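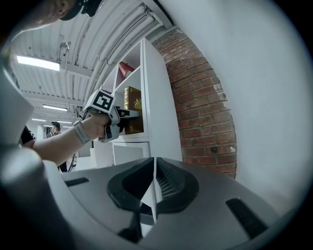
3. Setting and Arrangement of Objects

3.1 The room

The study of shelf arrangement was carried out in a furnished room on the ground floor of the Wurell building. The room had served as a reading room before it was turned over to the study, and the larger part of its furniture was kept. No effort was made to give it the plain look of a laboratory. Earlier work on household storage has often relied on bare test shelves, and the results are hard to carry over to homes, where open shelving shares its wall space with doors, corners, and older building surfaces.

The main piece of furniture is a white shelving unit with open cubbies and a drawer in its lower section (Figure 3). A section of red brick wall lies beside it, followed by a smooth white wall. The brick was left uncovered. During planning, the question was raised whether a patterned surface next to the shelves would draw attention away from small items. It was decided that such surfaces are common enough in homes to be kept, and that covering the brick would have removed a feature participants could use when recalling where an object had been placed.

Figure 3. The white shelving unit and adjoining brick wall, with a red object on an upper shelf and a gold ornate box on the shelf below.

3.2 Selection of objects

The full set contained 64 objects, divided between decorative items and items of daily use. Objects were chosen from household donations and from two secondhand stores, Todetti and Cao. Three conditions applied. An object had to fit inside a single cubby with its longest side laid flat. It had to be light enough to lift with one hand. It also had to be free of lettering, so that a printed label could not suggest to participants where the object belonged.

Decorative boxes received particular attention. In the interviews that preceded the study, people described such boxes in two quite different ways. Some treated them as containers, and placed them wherever the contents were likely to be needed. Others treated them as display pieces, and wished the patterned sides to be seen from the room. The gold box in Figure 3 has raised decorative patterns and stands upright. It was kept in the set as a case in which the two uses compete. A box turned for display may be awkward to open in a narrow cubby, and a box placed for easy opening may show its least decorated side.

The red object on the upper shelf lies on its side. Items of this kind, with one end wider than the other, were included because they have no single obvious resting position. Where an item could be placed either upright or on its side, both positions were accepted, and the position was entered in the record as a separate field.

3.3 Placement procedure

Each arrangement session used 16 objects drawn from the full set. Participants were asked to place them on the shelves "as you would want to find them tomorrow." The wording was settled after a pilot in July, when the shorter instruction "put these away" led several participants to fill the drawer first and leave the cubbies nearly empty. The revised wording did not rule out use of the drawer, and it remained open to anyone who wished to use it.

Objects could be moved as often as desired. A placement was treated as final only when the participant stated that the arrangement was complete. Each cubby was recorded by row and column, together with the direction in which the object faced. For items pushed against the back of a cubby, the depth was also noted. Depth had not been part of the original form and was added after the pilot, when it became clear that small items set far back were often forgotten during the recall task.

A total of 28 sessions were completed. Between sessions, all objects were removed and the shelves were wiped down. The set for the next session was laid out on a separate table in an order taken from the Skellulix shuffle list. The shelving unit itself was not moved at any point in the study, and its position was checked against tape marks on the floor at the start of each morning.

3.4 Limits of the setting

Two features of the setting should be kept in mind when reading Section 4. First, the shelving unit was shared by all participants and belonged to none of them. Habits formed over years with a particular shelf at home could not be expressed in full. Second, the shelves began each session empty, a condition that seldom occurs in a household except after a move. A follow-up study with partly filled shelves is described in Section 6.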